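Search this site Enter keywords Go

Dec 23, 2019

I have been up since six with the costume history notes spread all over the bed, and I don't think I've been this happy about a sleeve in years! We finished the Tostbridge course for the term last week, and I promised myself I'd write up the Edwardian part before I forgot half of it. So, the S-bend. I had always taken it for a drawing trick, the fashion plates pushing everyone's chest out like a pigeon, and then we were shown a real bodice from the Gildale collection, inside out on the table, and there it was. All that pouched fabric at the front hangs loose over a tight lining, with its own row of hooks, and the outer layer closes somewhere else altogether (side and shoulder, on this one). Two garments pretending to be one. I drew it four times and still got the collar wrong.

The collar has bones in it, tiny ones, covered in silk thread and set upright so the lace stands right up under the ears. I keep touching my own neck and thinking about dinner.

Then by 1908 or so it all goes. The waist creeps up, the skirt narrows, the pouch empties out and everybody is a column. I love how quick it was. A woman who had her best dress made at 24 would have looked quite out of date in it at 30, and you can see from the Gildale pieces that some of them weren't having that, because the skirts have been taken in and the old seam lines still show as a row of pinpricks.

I spent the afternoon on the museum's catalogue, which has 2,363 entries now, and 1,800 of them have a proper note on the cut. The rest just say things like "blouse, white". Somebody please look inside the blouse, white! I want to know how it fastens. I've made a list of the ones I'd ask to see in March, and it is far too long, and I'm not crossing any of them off.

Also began the toile for my own 1905 waist, using the Shenoy pattern. The back went together beautifully. The front is cut so much longer than you'd expect that I checked the sheet twice before I dared pin it, and then I gathered it on to the waist tape and it dropped over in exactly the right way, and I shouted out loud. Sleeves tomorrow. They're full at the wrist by this date, the fullness having slid all the way down the arm since the nineties, and I've got them to cut on the fold.

Pink tee, teal cloth. 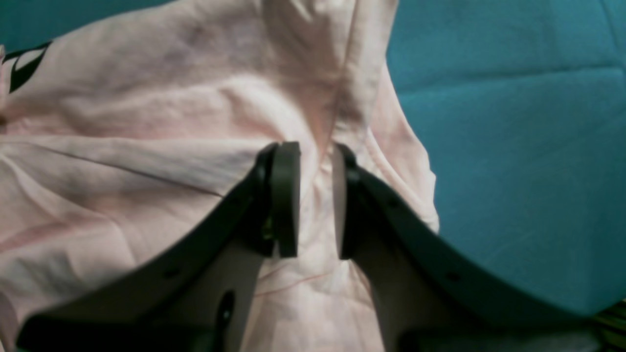
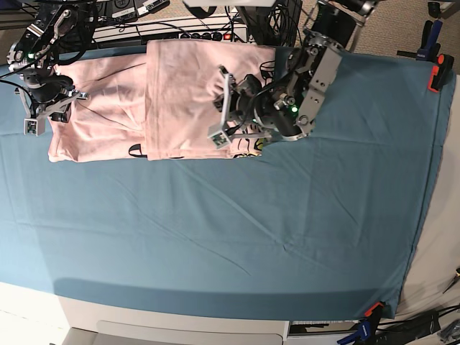 Prudeck wrote back tonight about the pouched front, saying that I should try it again in something much lighter before I trust the shape, as calico holds itself up and a silk or a fine lawn will sink by a good inch, and that the waist tape wants to go in before the lining hooks and never after. I'd sewn the hooks on already. Out they come in the morning, then, and I'll see if there's any lawn left in the blue trunk.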